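Hernley Desk Items: Data Card

Maintained by Henk Van Dijk for the Clerkero project. Release 7. The collection holds 190 records of bags, small electronics and other personal articles as they are commonly left on work surfaces.
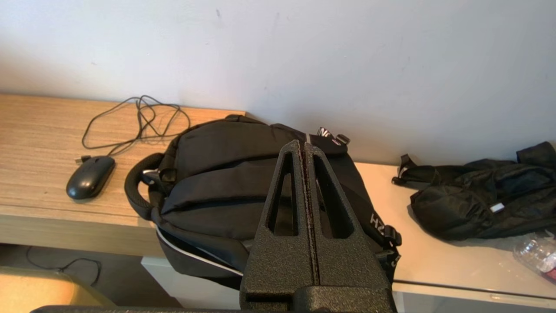 Labels follow the Staller vocabulary. Each article receives one primary label and, where applicable, a color and a surface. A backpack lying on its back is recorded as "backpack, supine," and its carry handle, straps and buckles are entered as parts. A computer mouse with its cable is a single article, even where the cable lies in loops across the desk. Folded or crumpled bags are labeled "bag, collapsed."

Records entered before March use the earlier Skov labels and have not been converted. Corrections are reviewed each Tuesday.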